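July 5, 2019

Restocked the first-aid stores before the Funside order goes out. Started at eight, stopped at half past twelve, then again after lunch until four.

The old arrangement was a single deep drawer. Everything in it was in date, but the small packets worked their way to the bottom and the large ones stayed on top, so people took whatever came to hand. I found two open packs of plasters and a triangular bandage with no wrapper, which I put in the rag box. Drawer wiped out with detergent and left open to air.

Moved the everyday items to open bins instead. They are the blue plastic ones with the low front. Slots and holes are moulded into the front edge, and I had hoped the Zumeck label holders would clip into the slots. They don't. The tongue on the holder is too wide by a couple of millimetres. I tried filing one down and it cracked at the corner. Went back to printed labels, 42 mm wide, cut by hand.

Rule for the bins is one type of item to a bin, laid flat where possible, with the printed side of a packet upwards so that it can be read without being picked up. Masks go lengthwise.
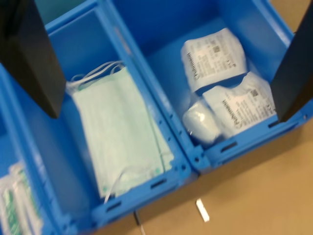 Masks in the middle bin, bandages in the right-hand one.

The ear loops are the weak point. They tangle at the end of the stack, and lifting one mask tends to bring up the next. I tried folding the loops inwards between the pleats, but it takes too long to do for a whole box and they spring out again. Turning every second mask end for end might spread the loops between both ends. Will try it on a small stack first.

The rolled bandages are less trouble than I expected. I had them standing on end to begin with and they fell over whenever the bin was moved. On their side they stay put. The flat packets can go in the same bin provided the rolls are kept at the front. I would prefer a separate bin for rolls, but the bench will take three in a row comfortably and four only if they overhang.

Tomás Magalhães telephoned at eleven about order 1738. Peixoto have sent the masks in boxes of 100 and the Funside sheet says 96. He wants to know whether to alter the sheet or take four out of each box. I said alter the sheet. He will ask them.

Spent an hour on the stock list in Cliketti. It will not accept two locations for one item, so the bins and the reserve cupboard have to go in as separate entries with the same name and a suffix. I used B for bin and R for reserve. The search finds both, which is good enough. The expiry field still wants a day as well as a month, and most of the packets give only the month, so I have entered the last day of the month throughout.

After lunch I set the row further back on the bench, low fronts facing forward, and squared up the sides.

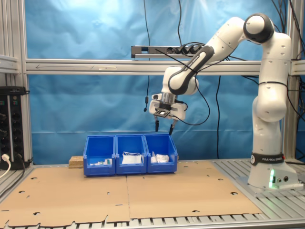 With the bins pushed back there is room along the front for the list and a pen. The divider between two neighbouring bins is really two walls side by side, and small things will drop down the gap if the bins drift apart. A strip of double-sided tape would hold them together. We have none. Added to the list, with nitrile gloves (medium), safety pins and a new blade for the label cutter.

Still to do: reserve cupboard, top shelf. Check the eyewash dates, two of which I think run out in November. Ring Zumeck about the narrow holders and ask if they will take back the unopened bag.

Left the drawer empty for now. Tomás wants it for batteries.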